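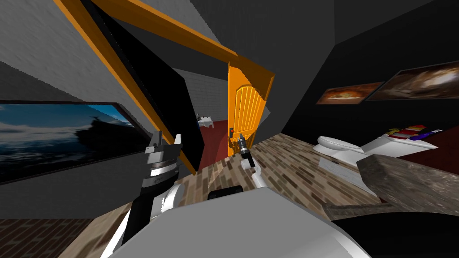
The moon lamp failed its drop test on Jul 28, 2024, and Mehwish Baloch wrote it up before lunch. Sample received from Grasemar in gift packaging. Lamp body intact. Base cracked at the corner. Battery door open, both cells on the floor. Under "Other observations" she wrote that the lamp had begun to play its lullaby on impact and had continued to play it with no batteries fitted.

Torben Bauerfeind read the form standing up.

"Capacitor," he said.

"There isn't one. I opened it."

"Then it will stop."

It did not stop. The specification gave a running time of 14 minutes per press. She logged the end of the second full cycle and the start of the third, put the lamp in the steel cabinet, and closed the door. The tune could be heard through the door at a reduced level.

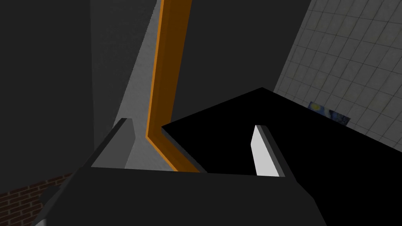

The clip on the back of the lamp was meant to hold it to a bed rail. Torben had drawn it for Varkascombe in January as one molded piece, and it had never held anything thicker than a magazine. Mehwish thought the arrangement on the gripper was better: two fingers facing each other across an open gap, with a white pad running up most of the inner face of the right one. She sketched that from memory on the back of the form and marked the pad "soft, replaceable." Torben initialed it without comment. In the cabinet, the lullaby had slowed to half speed.

He called the factory. Derek Nuttall came on the line and confirmed that the music module had been deleted from this model two revisions ago.

"Deleted from the drawing?" Torben asked.

"From everything. We don't buy it anymore."

Torben held the phone toward the cabinet. Derek listened for a while and asked what tune it was. Neither of them could name it.

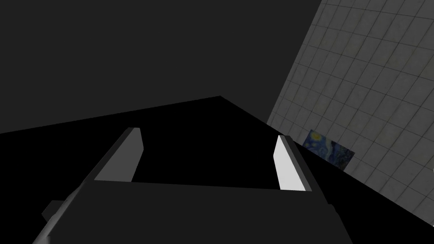

The base still had to be fixed, so they worked on the base. A square corner takes the whole load in one spot, and the crack had started at the square corner. Mehwish proposed a chamfer. She pointed to the long bevelled edge down the left side of the gripper's palm, a lighter gray than the flat top beside it, and said the lamp could have the same cut on all its edges. Torben changed the drawing. He raised the revision letter and, after some thought, added a line to the parts list: music module, quantity one, source unknown.

The cabinet went quiet while he was saving the file. Mehwish wrote down the time. Then she signed the form, put the batteries in an envelope, and stapled it to the back.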